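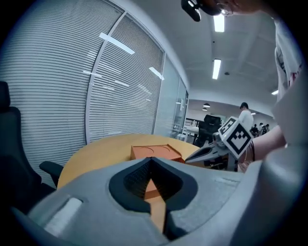
3. Which way does a round table face?

I started this part of the study thinking it would be the easy one. We had already been through the desks and the long shared tables in Section 2, where everybody agrees on what the front is: it's the side you pull your chair up to. A round table doesn't give you that. You can sit anywhere, and so can everybody else, and for a person drinking coffee that's the whole charm of it. Put a small box with a drawer on top, though, and suddenly the table has a front again, because the drawer has to come out toward somebody.

That was the question I wanted to look at in the Woltard building, and mostly in the Riker room, where I spent the better part of three weeks. I picked the room partly for its table (round, light wood, nothing fancy) and partly because I could get it in October without begging. There's also a long stretch of blinds over the glass, so the light stays pretty even and I didn't have to worry much about people turning the box to get the glare off it, which had been a real nuisance in my earlier room upstairs.

3.1 The box

The box I ended up liking best is a small tan one with a single drawer. In my notes it's called the Wike, after the shop where I bought it, and I'll keep calling it that. Before the Wike I had tried a taller thing with a lid, and people kept treating the lid as the way in and ignoring the drawer completely! I can't blame them. If you give a person two ways to open something they'll choose the one that doesn't need the box to be turned.

What I like about the Wike is how little it tells you. From the back it could be any block of wood. From above there isn't much to go on either, and you really have to come around to the drawer side before you know what you're dealing with. So where people leave it, and which way they leave it pointing, says something about where they think they'll be standing the next time they want it.

I kept the drawer empty for this part. In the pilot I had put paper clips in it, then a few keys, and the rattle turned out to matter more than I'd guessed (people carry a rattling box flat and put it down early, close to the edge). An empty drawer is quieter and also slides too easily, which brought its own trouble, but at least it was the same trouble every time.

3.2 Putting it down

In all I wrote down 75 placings in the Riker room, using the following rough scheme: middle of the table, halfway out, or near the rim, and then whether the drawer pointed toward the person, away from them, or off to one side. I didn't measure angles. I tried for one afternoon with a protractor taped to a ruler and it made everyone stiff and careful, me included.

The middle won easily. I had expected people to keep the box close, the way they do with a stapler on a desk, but on the round table they seemed to want it centered, as if leaving it near the rim would be handing it to one seat in particular. Several people moved it back to the middle after using it even though they were about to use it again. On the long tables in Section 2 I hardly ever saw that.

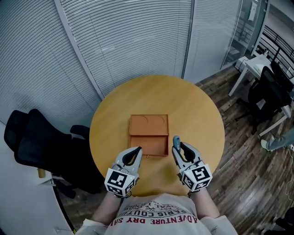

Direction was messier. Most people left the drawer facing the side they were standing on, fine, no surprise. But a good few squared the box up with something in the room first, usually the line of the blinds or the nearest desk, and only then thought about the drawer. I think a round top leaves people hungry for a straight line and they'll borrow one from wherever they can. I would love to repeat this in a room with nothing straight in it, if such a room exists.

The drawer itself got left partly open a lot more than I'd planned for. Figure 2 has the box near the middle of the table like that, drawer pulled out toward the near side. You can also make out the tiny knob, low on the front edge, and the two curved marks on the top of the box. I bring up the marks because at least one person took them to be a hint about which end was the front, and I had honestly stopped seeing them by then. My coding sheet had no column for "drawer left open," so for the first week I was squeezing it into the margin, and those entries should be read with some patience.

3.3 A word on table size

All of the above is for one table. I did get to borrow a bigger one, a Drisutero, for 9 placings before it was needed elsewhere, and on that one the middle lost its pull. It's a long reach, and people gave up halfway and let the box sit wherever their arm ran out. Nine is nowhere near enough to lean on. Still, I suspect "middle" only wins while the middle is easy to get to, and past a certain size a round table starts behaving like several small ones pushed together. The bigger data set from the desks (roughly 2,000 placings, all coded the older way) can't help here, as I never recorded reach in it.

Section 4 takes up what happens when a second object shares the tabletop with the box.

Contact the author | Copyright, all rights reserved | Back to top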